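Home Games Tournaments Guides Support

Stistero Player Guide
Section 7: Joining a Madcombe Bracket
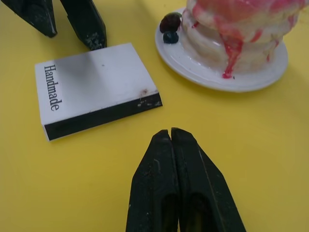 Before you enter a bracket, you need a Stistero account with a linked phone number. Guest accounts can watch matches but can't play in them.

1. Open the app and tap Tournaments.
2. Choose Madcombe from the game list. If it isn't there, update the app and sign in again.
3. Pick a bracket. Open brackets hold 80 players. Ranked brackets require a rating of 600 or higher.
4. Tap Join, then select your region. You can't change region once the bracket is locked.
5. Check in when the lobby opens. Check-in closes 2 minutes before the first match.

Note: Practice matches on the Godoy map don't count toward your rating.

CAUTION: Do not close the app during a match. A dropped connection is scored as a loss if you don't rejoin before the round ends.

To leave a bracket, go to My Entries and tap Withdraw. Entry tokens are returned only if you withdraw before check-in opens.

Jurngate uses cookies to keep you signed in and remember your settings. Accept Manage cookies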